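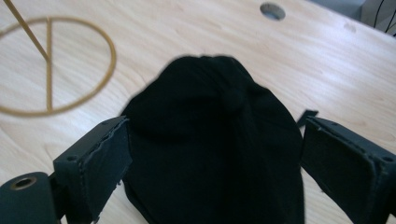 Passengers ask Histport council to bring back the evening bus

Campaign group Niven Line Users wants the last 40 bus from Histport to Mengal to leave at 10.50pm again, and has gathered 2,191 signatures from people who agree. The petition will be handed in at the council offices on Monday at 9.15am, a time chosen to suit the first bus in, which is due at 8.52 and has been known to take the description loosely.

The last departure was moved to 7.35pm in June as part of what the operator, Witine Buses, called an evening refresh. Passengers were told of the change by a notice at the Niven interchange, fixed to the inside of a shelter that was closed for repainting.

Under the present timetable a resident of Mengal may travel to Histport to see a film, provided it is short and they don't mind missing the end. Late shift workers at the hospital have the choice of a taxi, a lift or the canal path. The evening college has moved its pottery class to the afternoon, where it has been joined by several people who used to be at work then and have presumably made arrangements.

"We are not asking for a monorail," said Karlijn Visser, who chairs Niven Line Users. "We had a bus. It was a perfectly ordinary bus with a heater that worked on one side. We would like it back, and we'd even take the same heater."

Witine has said that evening journeys were lightly used. The group asked how this had been worked out and was sent a summary of passenger numbers for one fortnight, during which Mengal Bridge was shut and the 40 didn't run beyond Niven. Fewer people caught it at Mengal in that period, and the group accepts the figure without reservation.

Its own survey, carried out at stops and in two pubs, drew replies from 762 residents. Of those, 323 said they had used the evening bus at least once a week before the cut. Others had used it less often but wished to say something about the fares, and their remarks have been passed on in a separate envelope.

The group is asking the council and Witine to:

Restore the 8.40pm, 9.45pm and 10.50pm departures from Histport, Monday to Saturday.

Run a Sunday evening bus, at any hour the operator cares to name, so long as it is then kept to.

Put timetable changes up at every stop on the route four weeks ahead, on the side of the glass that faces the public.

Hold the last bus for up to five minutes when the Histport train is late. At present drivers are required to leave on time for this one connection, and do.

Vusumuzi Sibiya drove the route for 14 years and now travels on it as a passenger. "You got to know the late crowd," he said. "Nurses, kitchen staff, a man with a cello. They weren't a full load every night but they all had to get home, and I don't suppose they've stopped needing to."

The council's transport panel is expected to discuss the petition at its next public meeting, which starts at 7pm in Histport town hall. Members of the public are welcome to attend. Those coming from Mengal by bus should note that they will need to leave before the apologies for absence have been read, and may like to add their own.

Paper copies of the petition can still be signed at Mengal library, the Niven interchange café and the Histport station kiosk until noon on the Saturday before it is handed in. Signatures must include a postcode. Comments on the back are read, though not all of them can be repeated to the panel.

Ends

Notes to editors

Niven Line Users was set up by regular passengers on the 40 and has no political affiliation. It meets monthly in Niven, in the afternoon.

Karlijn Visser and Vusumuzi Sibiya are available for interview. Mr Sibiya can talk on board the bus if reporters wish, during daylight.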